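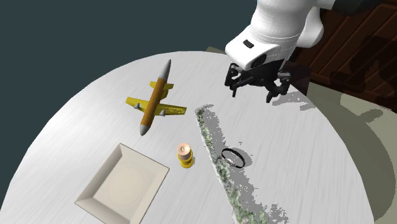

Classtead Alumni Magazine, Features Desk

The Long Lunch at Skerketeck

By Melur Lumbantobing
September

My grandmother believed that you could tell everything about a family by how long they stayed at the table after the food was gone. Hers stayed until the coffee was cold and somebody's uncle had fallen asleep sitting up. I thought of her more than once this summer, which I spent (along with a good deal of butter) in the company of the people who run the Thursday lunch at Skerketeck, a former feed store on the county road that now seats 45 if everyone is friendly about their elbows.

The lunch began with Divina Tan, class valedictorian and by her own account a terrible cook until she was almost 40. She had come home to help her mother close up the family grocery, which everyone in town simply called Tan, and she found herself with a walk-in cooler full of cabbages and a telephone that kept ringing. Customers wanted to know where they were supposed to go now. They had been buying their rice and onions at Tan for decades, and a fair number of them had been coming in mostly for the talk.

"So I said come Thursday, I'll make soup," Divina told me. "I didn't say which Thursday. They came that Thursday."

It was cabbage soup, and she'll tell you cheerfully that it was bad. Nine people ate it. The following week there were 14, and one of them was Jhun Maglaya, who had cooked on ships for most of his working life and could not sit quietly through a second bowl. He asked, very politely, whether he might bring his own knife next time. He has brought it every week since, rolled in a dish towel that has a map of Nova Scotia on it, and the soup is now so good that I have driven an hour and a half for it in the rain.

You pay what you like, into a coffee can by the door. You don't pick your seat. This last rule caused more trouble than anything else in the early days, Divina says, and I can believe it, being a person who likes a wall behind me and a view of the exit! But on my first visit I was put between Princess Castillo, who teaches fourth grade and was on her summer break, and a retired well driller who had opinions about pie, and by the time the plates were cleared I had been invited to two birthday parties and warned off a particular mechanic.

The food comes out on platters and gets handed around, so you are forced to talk to your neighbor if only to ask for the beans. Jhun plans the menu on Tuesday night and changes it on Wednesday, depending on who has left what on the back step. In July that meant zucchini, and then more zucchini, and then a stretch when he made a sort of pancake out of it with green onion and a dipping sauce that I've tried four times to copy in my own kitchen. Mine come out soggy. He says I'm not squeezing hard enough, and I suppose he's right, though I have squeezed until my wrists hurt.

The building itself took some doing. The roof leaked over the north end, and the old scale pit had to be filled before anyone could walk across the room with a hot pot in their hands. A raffle brought in $1,265, which covered the lumber, and Naledi Oosthuizen, who had moved to town the winter before and knew hardly a soul, did most of the carpentry with whoever turned up. She built the long benches, too. They wobble at one end and she won't hear of anyone else fixing them.

By Divina's notebook, which is really the back half of an old Tan ledger, they have now served more than 2,000 lunches. She writes down who came, what they ate, and anything that ought to be remembered. I was allowed to read a few pages. "Walt back from hospital, had seconds." "Ran out of bread, J. cross." "New baby, slept through everything."

My last visit was at the end of August, when Jhun made chicken with lemon and a rice dish Princess had talked him into. People started to leave at two, since there were children to collect and a hay crew to get back to. A handful of us didn't get up. Naledi brewed another pot, and Divina took off her shoes, and the well driller began a long story concerning a goat. I have to admit I missed the ending. I'd closed my eyes for just a minute.

Contact the Features Desk | © Classtead Alumni Magazine. All rights reserved. | Back to top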